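Bin Cell Gallery: Looking After the Picking Arm at Flarcombe

December 2021

Welcome to the gallery page for our bin cell! It has been the busiest corner of the Flarcombe workshop this autumn, and plenty of you who came to the October open evening asked to see more of it. So we've put together a page on how the cell is set up, how we look after it and what we do when it sulks. It's written by Lurdes Figueiredo, with notes borrowed (sometimes word for word) from the cell logbook that Duarte Godinho keeps so beautifully.

The job itself is simple to say and lovely to watch. Parts lie in a metal bin, the arm reaches down and picks them out one by one. All the interest is in the details, and most of the details are things like clamps, tape and cable slack.

Setting out

The bin goes on the table first and everything else is measured from it. We used to rely on the weight of the thing to keep it still, until Afonso Ramalho checked its position after a long run and found it had wandered by 10 mm. Spring clamps have been part of the routine ever since, and the arm has stopped nudging the walls.

Tape marks come next. Blue tape peels off cleanly and shows up well on pale wood, so it's what we use for anything that has to go back in the same place. If you find a mark that looks wrong, please don't move it! Write it in the logbook and ask Duarte.

For a check run we put only a few pieces in. A full bin is more fun, but with a handful of bars and a block you can follow every single approach and see straight away if the gripper is coming in too low.
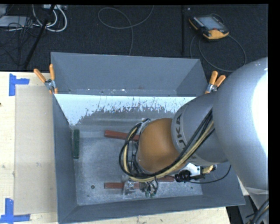
Down in the bin for a check run, with reddish-brown bars and one dark green block on the floor of it. The orange-handled clamps are on the bin's sides, and the cables make their wide loop round the joint.

Cables and hoses

My favourite part, and I know how that sounds. The cable bundle has to be long enough for the wrist to turn fully and short enough that it never drags on the parts. Ngọc Kim spent a whole afternoon on this, moving the arm through its lowest poses at a crawl and letting out the slack a little at a time - it made a huge difference. Before that we were getting dropouts on the tool signal. The logbook has the first one down at pick 414, with the arm right in the far corner and the bundle pulled tight.

The ties are now checked at the start of each working day. Look for shiny patches on the outer sleeve, then give every connector near the tool a gentle wiggle with the power off. We replaced one lead with a Lanz spare from the drawer and it has behaved perfectly.

Gripper care

Wipe the gripping faces with a dry cloth, then check the screws. Ilse Leemans made us a small card with the tightening order on it, and it lives in the Funico box with the hex keys. Please put it back in there!

After any work on the gripper we run 22 slow picks at reduced speed, pendant in hand. If all of them go well, we step up to 70 per cent and leave it there for the rest of the session. Full speed waits until the logbook page is signed.

When it stops

Most stops are a light touch on a bin wall. Release the brake only if you've been shown how, jog the arm straight up, and look at the clamps before anything else. If the bin has shifted, set it back to the marks and repeat the corner check. If it hasn't, have a look at the Nisen notes at the back of the logbook, where Afonso has listed every fault message we've met so far along with what cured it.

Questions and corrections to Lurdes, please, or pencil them in the logbook margin.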